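Cenley Clothing Exchange
Progress report to the Sjöberg Fund, second period

Summary

The exchange has now been open through its second grant period. We collect outgrown children's and adult clothes, sort them, and give them out free from the old shop unit in Cenley. In this period 76 households registered, most of them through the elementary school and the health clinic. Spending is within budget. One planned activity, the satellite site in Wallow, is behind schedule and is covered below.

Collections

Donation bins are in place at 4 sites. The bin at the Futby sports hall fills fastest and has to be emptied twice a week in the fall. The one outside the library brings in mostly adult sizes, and a fair share of it is too worn to pass on. We have changed the wording on that bin and will see whether the quality improves by December.

Winter coats and boots in children's sizes are still short. We spent $500 from the purchase line on boots, as agreed at the last review, and they went out quickly.

Wallow site

We expected to open in Wallow in September. The church hall withdrew its offer of storage space, and without storage every session would mean hauling racks and boxes both ways. We have since looked at 2 other rooms. The one behind the post office is dry and has a ramp, but the rent is higher than we planned for. A revised budget is attached – it moves money from van hire to rent and does not ask for more in total.

Sorting and presentation

Families told us in the spring survey that digging through boxes felt unpleasant, so clothes are now checked, folded and shelved by size before each session.

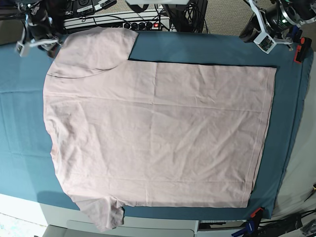
The change has added time to the day before opening, and we have moved the donation cutoff to noon to allow for it. Complaints about stained or mislabeled items have dropped. Baby clothes are still kept in bundles, which parents say they prefer.

Next period

We plan to sign a lease in Wallow, run a coat drive with the school, and replace the broken clothes rail at Cenley. We would like your decision on the revised budget before the lease is signed.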